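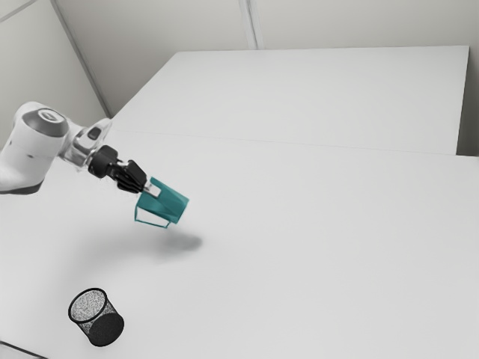

Zotcombe Riders Forum > Routes and Lanes > Darkent Street bike lane

spokeandword
Fri 22 January
So the posts went in on Darkent Street. All 64 of them, the bendy kind, from the library down to the river. I rode it this morning and a delivery van had already parked between two of them, very neatly. You have to admire the skill.

lowgear_lou
Still better than paint. I used to get buzzed every single day by the Pfeiffer bakery and today I didn't. Can we have one week of being pleased before the complaining starts?

spokeandword
I was pleased for almost a block.

Pascal Kleinschmidt
The city's plan shows concrete curbs at the Bimell Road end, to be done by September. The posts are only meant to hold the space until then. I went to the open house and asked.

hubbub
"Only until then." The temporary signal at Bimell Road is old enough to vote.

I'll say it, I don't like the lane. It's too narrow to pass anyone, and it dumps you into the right turn pocket at the bottom of the hill. I'd sooner ride in traffic at 20 and be seen.

lowgear_lou
Good for you. I ride at 9 with a kid on the back and a bag of onions. The lane wasn't built for people who can hold 20.

hubbub
Fair, but the onions still have to get through that turn.

Pascal Kleinschmidt
You're both right about the turn. There was a version with a separate bike signal and it got dropped over cost. Over 2,000 people ride through there in a week according to the handout, so it's worth writing in about. Comments are open for another 2 weeks.

tubeless_in_zotcombe
Does anybody know who sweeps it? The regular sweeper won't fit behind the posts. I picked up a staple and a piece of taillight this afternoon, both in the rear tire.

spokeandword
The van could do it, he's in there anyway.

hubbub
Wrote in about the turn. Also asked for 2 more feet of width, which they'll enjoy reading.

lowgear_lou
Wrote in too. Said thank you first, hubbub, you might try it.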